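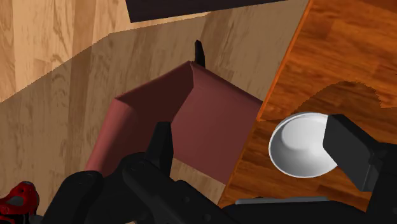

Gripper trials move on to the bowl

Home | News | Projects | People | Contact

February
By Aslak Hovland

The Lavcombe group has spent the month comparing two grippers in simulation before anything is bolted to the arm at Futdale. Both have two black fingers. The Delaunay has the longer reach, and the Gascombe has wider pads and a slower close.

Each gripper gets 900 attempts at a white bowl on a wooden table, with the start position shifted by up to 100 mm each time. The rim is the hard part. A finger that comes in too flat pushes the bowl along the table, and one that comes in too steep blocks the wrist camera's view of it. Shadows move between runs as well, so the controller can't rely on the bowl being evenly lit.

So far the Gascombe is ahead on the bowl. The Delaunay did better on thin items last month – mostly spoons and a ruler – and we expect to keep both. Camera height made more difference than finger shape in the early runs, and we have now fixed it at 15 cm above the wrist joint.

The full log stands at 3,744 runs, including the earlier items, and is on the shared drive. The next review is on Wednesday in the upstairs meeting room. Please send requests for new test objects to me before then.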